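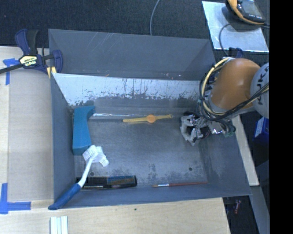

From: Musa Ogundipe
To: Trurngate irrigation list
Date: Tuesday, September 10, 2024
Subject: Re: Pressure drop on the east lateral

Pornthip Chantharasri wrote:
> Static pressure at the Sison Road head is 329 kPa. With both
> zones open it falls to 165 at the last riser. Is the pump
> undersized, or is it the pipe? We had the same in August,
> before the filter was changed.

The pump is fine if static hasn't moved. A loss of that size only appears under flow, so look at friction and restrictions first.

The east lateral was laid in 25 mm poly. Feeding 2 zones through it at once puts the velocity well above what I'd design for. Run one zone alone and read the last riser again. If it recovers to near the head reading, the pipe is the limit and you either stagger the program or re-lay the first section in 40 mm.

If it stays low on a single zone, check in this order:

- isolation valve at the tee, fully open (the handle on the old one turns past its stop)
- filter, differential across the housing
- joiners under the gravel path, where Thanakorn found a crushed one last year

Don't fit a regulator at the head until this is sorted. It will mask the reading.

Also, the controller still has the old 600 second run time on zone 4. Sunee has the login.

Please post both riser readings to the list, with the gauge used. The Brolholm one reads low.

Musa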